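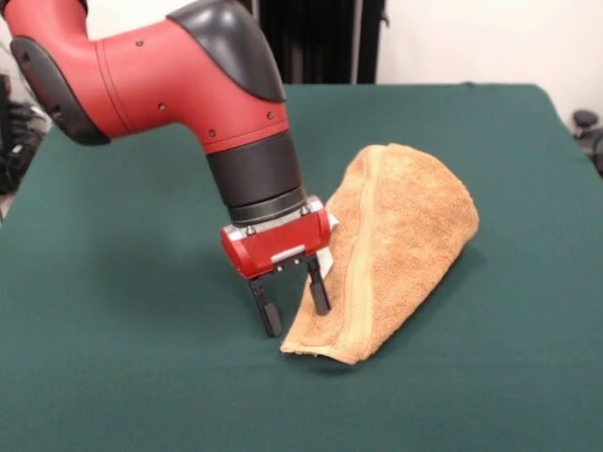

Session 4: Writing a Positioning Statement People Can Use

Tuesday, May 28, 2019

These are my notes from the session, cleaned up a little and with the bits I skipped when we ran over. If you missed class, read the whole thing before you start the assignment. If you were there, you can probably jump to the Kultero draft and the homework at the end (but please look at the section on alternatives, I rushed it).

Where we left off

Last time we talked about segments, and most of you turned in a decent segment description for your brand. A few were still a bit wide. "Busy parents" is half the people on my street. "Parents who pack lunch for a kid with a food allergy" is a segment, and you can start guessing what they read, what they worry about, and what they'd pay extra for. If I wrote "narrower please" on your page, fix that first. Everything tonight sits on top of it, and a vague segment makes for a painful evening of writing.

What positioning is

I use a very plain definition. Positioning is what you want a particular group of people to think of when they think of you, compared with whatever else they could pick. That's three moving parts: the people, the thought, and the other choices. You'll see fancier versions in the reading, and they're fine, but I keep coming back to this one because I can remember it in a meeting.

Somebody asked whether a positioning statement is the same as a tagline. No! Customers should never see the positioning statement. It's an internal sentence, it can be ugly, it can have two commas too many. The tagline comes later, and it might use none of the same words. When a statement sounds catchy on the first draft I get suspicious, and I usually find that the writer skipped straight to the ad.

The template

You've all seen some version of it:

For (segment) who (need or situation), (brand) is the (category) that (main benefit), unlike (main alternative), because (reason to believe).

It's a fill-in-the-blank, and I know it feels like grade school. Use it anyway for the first draft. You can throw the template out once you've filled every blank with something you'd defend in front of the sales team. My own drafts tend to go through the template twice, once fast and once after I've talked to somebody who knows the customers better than I do.

A note on each blank.

Segment. Covered last time. Copy it over from your corrected page.

Need or situation. Write it the way the customer would say it out loud. "Seeks streamlined fulfillment solutions" is not something a person says while standing in a stockroom. "I never know if the order's going to show up before Friday" is.

Category. This one's sneaky. The category tells people what to compare you with, so it sets your price range and your competition in one go. A granola bar in the candy aisle is a healthy choice. Put the same bar next to the protein powder and it's a treat. Try at least two categories before you settle.

Main benefit. One. I'll say that again in the grading section, and I'll still get papers with four.

Main alternative. See the next section.

Reason to believe. Something a skeptical person could check. A process, an ingredient, a guarantee, a track record. "Our passion for quality" doesn't count, and neither does "our people," unless you can say what your people do differently on a Monday morning.

Alternatives (the part I rushed)

Most first drafts name the biggest rival as the alternative. Sometimes that's right. A lot of the time, though, what you're up against is a spreadsheet, a brother-in-law with a truck, or doing nothing at all and putting up with the problem for another year.

Take Bistard, the scheduling tool from the case packet. The team there spent its first year of marketing on comparison charts against other scheduling tools. Lovely charts. Then they went through their sign-up survey, 1082 replies, and found that the most common answer to "What were you using before?" was paper on a clipboard. Those folks had never opened a rival product. A chart saying Bistard has better calendar syncing than the next app meant nothing to them, they just wanted to know if it was going to be a pain to switch.

So the statement changed from "unlike other scheduling apps" to "unlike the clipboard by the door," and a pile of other decisions got easier. The home page talked about the first week of use. The sales script opened with a question about no-shows. Same product, same price.

To find your real alternative, ask recent customers what they'd be doing today if your product went away. Ask it just like that. If you ask "who else did you consider," people get polite and list names they've heard of.

The Kultero draft, marked up

We worked on this one together on the whiteboard, and I've typed up the stages since my handwriting is what it is. Kultero sells refillable cleaning products to small offices.

Draft one:

For businesses who care about the planet, Kultero is the sustainable cleaning brand that delivers effective, affordable, convenient and eco-friendly products, unlike traditional brands, because we believe in a cleaner tomorrow.

What you caught: "businesses" is everybody. Four benefits. "Traditional brands" is a fog. The reason to believe is a wish. Somebody also pointed out that "cares about the planet" is an attitude, and you can't tell from the outside who has it, so how would the sales team find these people?

Draft two:

For office managers at companies with fewer than 200 employees who run out of supplies at the worst time, Kultero is the cleaning supply service that keeps the closet full, unlike ordering from a big catalog, because we check stock levels and refill on a set schedule.

Much better. You can picture the person. But we lost the refill idea almost completely, and a couple of you were unhappy about that — fair enough, since it's what the company cares about most.

Draft three:

For office managers at companies with fewer than 200 employees who are tired of running out of supplies and throwing away bottles, Kultero is the cleaning supply service that keeps the closet full without anyone having to reorder, unlike the big catalog or the last-minute store run, because a driver refills the same bottles every 12 days.

Is it pretty? Nope. Is "tired of running out and throwing away bottles" two needs squeezed into one? Kind of, yes, and I'd still argue with it. I left it in because the class was split, and I'd like you to bring an opinion next week. My own leaning is to cut the bottles from the need and let the refill do its work in the reason to believe.

How to test a draft

Swap test. Replace your brand name with a competitor's. If the sentence is still true, you've written a category description. Cheng, the tea company from the second case, failed this one for years with "premium teas for people who love tea." Any tea company on the shelf could have signed it.

No test. Find one thing your statement tells you to stop doing. If it doesn't rule out a product idea, a trade show, a discount, anything, it's too loose. Under draft three, Kultero probably shouldn't be selling single bottles in gift shops, and there was a plan to do exactly that in March.

Read-aloud test. Read it to someone outside marketing, wait a minute, and ask them to tell it back to you. Listen to what drops out. The stuff that drops out was never going to make it to a customer.

I don't bother with big surveys at this stage. You can survey later, once you have two or three versions that pass these tests and you can't choose. Before that you're just paying to learn that your sentence is confusing!

When to change it

Less often than you'd like. You'll be bored of your positioning long before customers have noticed it. Good reasons to reopen it: the alternative has changed, the segment is shrinking, or you've learned something that makes your main benefit untrue or ordinary. A new boss is a common reason and usually a poor one.

Kornilel, the luggage brand, comes up again in Session 5, so I won't spoil it, but have a look at how many times they changed category and try to work out what each change cost them. The case doesn't say it directly. You'll have to dig in the tables at the back.

Assignment

Write a positioning statement for your own brand, using the template. Hand in:

Your corrected segment description from last time.

Draft one, as rough as it came out. Don't tidy it, I want to see the starting point.

Your final draft.

Half a page on what changed between them and which test pushed you to change it.

A short note on how you found the alternative. If you talked to customers, tell me what you asked. If you couldn't reach any, tell me who you asked instead.

Grading

The final draft is worth less than you think. I put most of the weight on the half page, so please don't write it ten minutes before class. One main benefit only. If I find "and" in that blank, I'll circle it and we'll have a chat. Spelling counts a little, formatting doesn't count at all.

Reading for next time

The Kornilel case, all of it including the tables. The chapter on price and category, first half only. And bring draft three of Kultero with your edits on it, printed or on your laptop, I don't mind which.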